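4.2 Session length and team voice chat

The second part of the study looked at how players of team-based mobile games behave when a match runs longer than they expected. We recruited 200 players through two online forums and asked each of them to play Zoter, a free arena game with two teams of three, over the month of June. Players kept their own phones and their usual settings. Matches against computer-controlled opponents were left out, as were matches that ended with a lost connection.

Of the players recruited, 70 used voice chat in at least one match. This group was smaller than we had planned for. Koval's earlier work on Caron found that most players turned voice chat on once they had joined a regular team, but Caron is played on home consoles, where a headset is already part of the setup. Phone players in our group often wrote that they were on a bus or in a room with other people and did not want to talk. Several used the short preset messages instead, and a few had never opened the chat menu.

The match logs were sorted by length and by whether the team stayed the same from one match to the next. We treated a team as fixed if all three members played at least 2 matches in a row together. Figure 3 shows the room.

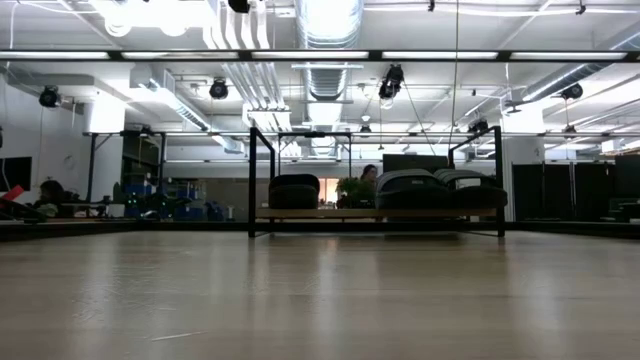
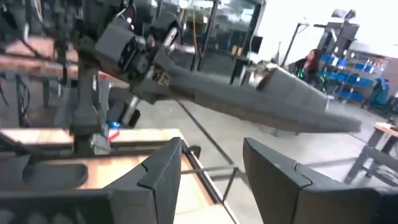
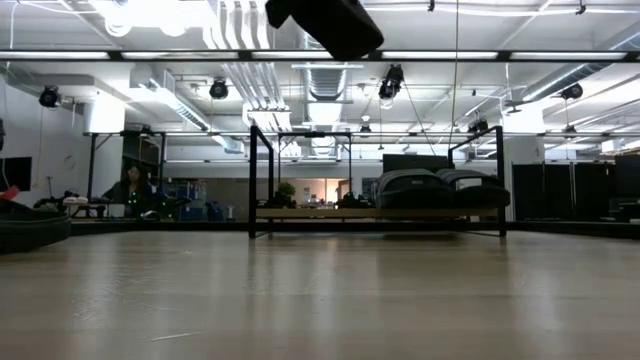 Figure 3. Views of the room, with a robot arm in the middle view.

Fixed teams played longer sessions than random teams, and they were less likely to leave after a loss. The difference was clearest late in the evening. Random teams tended to break up after one bad match, even when the score had been close. Voice chat made little difference for them. In fixed teams it went along with longer sessions, though we cannot say from these logs which came first. Players who already like each other may talk more and play more for the same reason.

We also read the 524 written comments that players sent with their weekly forms. Many were about the matchmaking wait and had no bearing on team play. Of the rest, the most common complaint was that a team member had picked the same type of character as someone else. Mac Giolla reports similar complaints in Kumura, which locks each type once it has been picked – a rule that his players also disliked.

One limit should be noted here. Zoter changed its ranking system in the third week, and players near the top of the ladder lost points they had earned before the change. We ran the comparison again without that week. The gap between fixed and random teams became slightly smaller but stayed in the same direction.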